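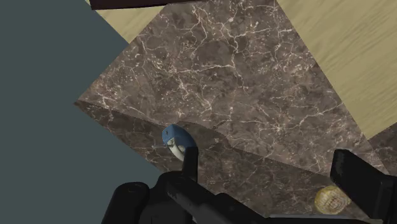

How long does it take to walk the old rail trail from Kilard to Plilloslow?

Most people need a full day, starting by 8 a.m., and that includes a proper stop for lunch at the halfway village.

Notes for the library talk, June

Open with the bus story. Seema and I got on the wrong one in Kilard and rode to the end of the line before we noticed. Pause here. The driver let us stay on for the ride back and showed us where the trail starts, behind the feed store.

Trail basics. The line carried timber until the sawmill shut. The tracks are gone but the bed is still there, so the grade is easy almost the whole way. It is 15 miles end to end. Show the paper map and pass it down the rows.

First section, Kilard to the viaduct. Gravel, mostly shade. There is a water tap at the second road crossing and then no more water until Mamo. Say this twice.

The viaduct. It stands 75 feet above the river and is over 100 years old. The railing is high and the deck is solid planking. Seema does not like heights and she walked down the middle looking at my backpack. Fasil Degefa, who runs the guesthouse in Mamo, told us he crossed it every day as a boy to get to school, before there was any railing.

Lunch in Mamo. Two places to eat. The bakery closes at 2 p.m. and we got there at ten till. Lentil pie, cold, very good. Mention that they only take cash.

Second section. More open, hotter. The tunnel is short but you want a flashlight – the floor has puddles and you can't see them. After the tunnel there is a side path up to Drustik hill, elevation 2227 feet. We skipped it. Bethel Sisay went up the week after us and says to allow two hours there and back.

Arriving in Plilloslow. The old station is now a small museum, one room. Meron Workneh opened it for us after hours and let us stamp our own tickets. Hold up the ticket.

Getting back. Last bus is at 6:40 p.m. from the square, not from the station.

Questions. Someone will ask about dogs (yes, on a leash) and bikes (yes, but you have to walk them over the viaduct). If there is time, read the page from the guest book.

Thank Shewit Lencho for setting up the room. Maps are on the table by the door.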